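31/05/2022 – equipment planning, table bay

I promised Dulce I would get the budget thinking down on paper before we all forget what we said over tea, so apologies in advance to whoever reads this, as it wanders a bit. We have to put our wish list in before the money is shared out, and last October we left it so late that we ended up asking for the wrong things and getting most of them.

The big question is still the hands. Eliseo would like a spare right hand, bought outright and kept on the shelf, and I have come round to his way of thinking after resisting it for weeks. Vamgate have quoted 3483 for one with the wrist section included, which made me sit down. Their repair service is cheaper on paper, but the hand has to go away for it, and while it is away we have an arm with nothing on the end and several people looking at each other. Hjalti thinks we could get the price down if we ordered together with the Esodcombe people, who use the same model, and he has kindly offered to ring them.

Then there are the objects, which are the cheap end of the list and somehow the part we argue over most. We have been making do with whatever was in people's kitchens and desk drawers, and I do think that was the right way to begin. The trouble comes when something gets cracked or goes home with its owner, and then we can't set up the same table again. I would like to buy each thing in threes from now on and write down where it came from.

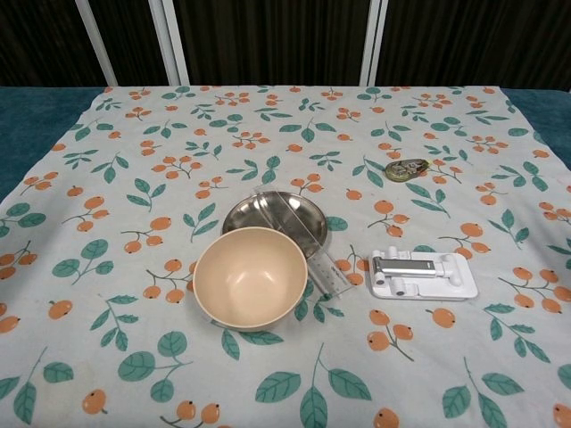

Table setting with the berry cloth: bowl, steel plate, clear ruler, folding phone stand.

Clear plastic is the one I would spend a little more on. The ruler lets the pattern of the cloth show straight through it, and I should like a few more see-through things of different thicknesses, perhaps a set square and a small lidded pot. Yatziri has found a shop that does mixed boxes of household bits, and 51 a box seems very fair to me. I have pencilled in 3 boxes. She also wants more patterned cloths, and I agree with her wholeheartedly – a plain one would be easier on everybody, but then we would be planning for a kitchen that no family has ever lived in! The berry one should have a twin, bought soon, before the shop changes its range.

Dayana asked whether we really need a proper table or whether the present one will see us through another year. My feeling is that it will. The padded cover is kind to things that get dropped, and I would sooner put the money into cable clips, floor trunking and a decent set of lidded storage boxes, all the same size so that they stack. These are dull purchases and I am very fond of them.

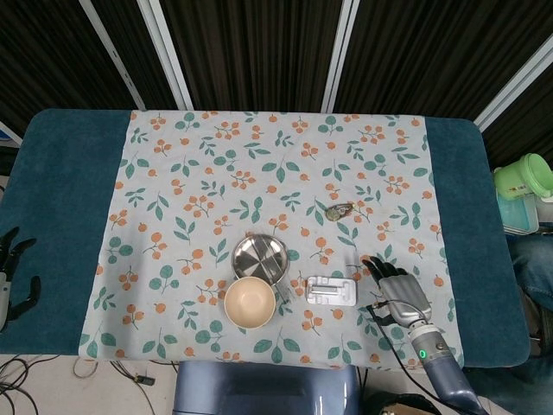

On wiring, then, I have asked Nelton for a price on longer leads with right-angled plugs, so that they can be brought down closer to the forearm and along the floor under a cover. No answer yet. If they come back with something silly we can make our own, as Hjalti has done before and very neatly too, though it does eat an afternoon.

Lighting I have left off altogether. Dulce would like two more panels and she may well be right, but I can't make the case for it this year with the hand sitting at the top of the page.

So the rough order is: spare hand, storage and cable things, object boxes, cloths. I have set aside almost 1000 for everything that isn't the hand, and I would rather we didn't nibble at it before the boxes are ordered.

Still to do:
Hjalti to ring Esodcombe about ordering together.
Eliseo to ask Vamgate how long a repair takes, and whether fingers can be bought singly.
Yatziri to hold the boxes and find out about the twin cloth.
Me to chase Nelton, and to find the Phillips screwdriver that belongs in the top drawer, or else add one to the list.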